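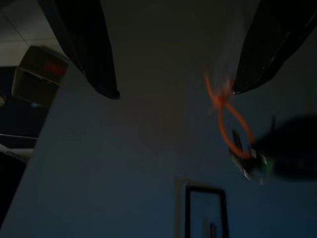 Moving a small shop into a shared unit, what would you do about the lease?

Forum: Small Business Talk > Premises and Moving

tinroof_max
Our lease on the Tredard building runs out in July and the owner wants a new five-year term. I'm looking at a shared unit on the Gumis estate instead. It's 630 square feet plus use of a common loading area. We sell and repair sewing machines, mostly by appointment, so foot traffic doesn't matter much to us. Rent would be $1,454 a month with heat and water included. Electric is separate, split by floor area between the tenants.

Things I don't know yet: whether to push for a shorter term, what to do about the electric split, and whether I need my own insurance for the loading area. Has anyone done this?

pelham44
I've been in a shared unit for six years. Get the electric on a submeter before you sign. Floor area is a bad way to split it. If the tenant next to you runs a kiln or a compressor, you pay for part of it every month. A submeter cost me a few hundred dollars to put in and it paid for itself the first winter.

On the term, ask for two years with an option to renew at a set rent. The option is worth more than the short term.

oatfield
I disagree on the submeter. It depends who the other tenants are. In my building it's two bookkeepers and a guy who frames pictures, and the area split saves me money because I'm the heavy user. Ask to see the last year of bills first. If the total is low, leave it alone.

tinroof_max
I asked for the bills and got 2 of them, both from summer. I've asked again.

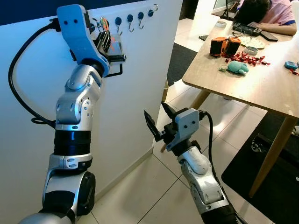 The other thing I found in the draft lease is a line about "restoration to original condition." We would want to put up shelving and a long bench along the back wall, and bolt at least one heavy machine to the floor. I don't know what original condition means if no one wrote it down.

pelham44
Write it down yourself. Walk through on the day you get the keys, take dated photos of every wall and the floor, and email them to the landlord that same day. Then it's on record. I got charged for a cracked threshold that was there when I moved in and I had nothing to show for it.

grayledger
Also get written consent for the bench and the bolts, with a sentence saying whether they have to come out at the end. Landlords often like shelving and will let you leave it. They don't like bolt holes. Ours wanted them filled with epoxy and sanded flush.

For insurance, your policy should cover your liability in common areas, but call and ask. Mine covered the hallway and did not cover the loading dock until I had it added. It was a small charge.

oatfield
I'd be more worried about the loading area itself. "Use of" can mean anything. Is there a schedule? We had a tenant who left pallets in ours for weeks at a time and the lease gave us no way to make him move them.

tinroof_max
No schedule. The manager said people work it out between themselves.

grayledger
They don't. Ask for a clause with a time limit on anything left there. Ours says 16 hours and it gets enforced. 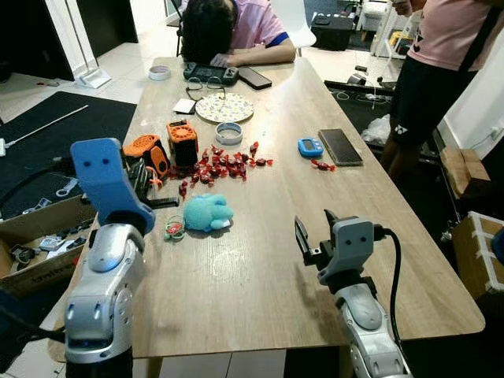
I would also ask who pays if the door breaks. A roll-up door motor is expensive, and in some leases all common equipment gets billed back to tenants at the end of the year. Look for the words "common area maintenance." If there's no cap, ask for one.

mishra_st_bikes
We looked at a unit on that estate before we took the place on Mishra Street. The rent was fair. We passed because parking was shared with the Muler warehouse and every space was gone by 8 a.m. If your customers are carrying sewing machines, go there early and see for yourself.

pelham44
Good point about the parking. Those old cast iron heads are heavy and people won't carry one across a lot.

tinroof_max
I drove over before opening today. Four spaces by our door at 7:45, none at 8:10. I've asked the manager for one marked space and he's checking with the owner.

The winter bills came too. Roughly double the summer ones, so I'm going to ask for the submeter. Sorry, oatfield.

oatfield
No, with those bills I'd do the same. Ask them to split the cost of putting it in.

tinroof_max
Will do. I'm sending the list over tonight: two years with the option, submeter, loading clause, cap on maintenance, one parking space. I expect to lose at least one of those and I'd give up the cap first.

grayledger
Give up the parking space before the cap. You can stagger appointments.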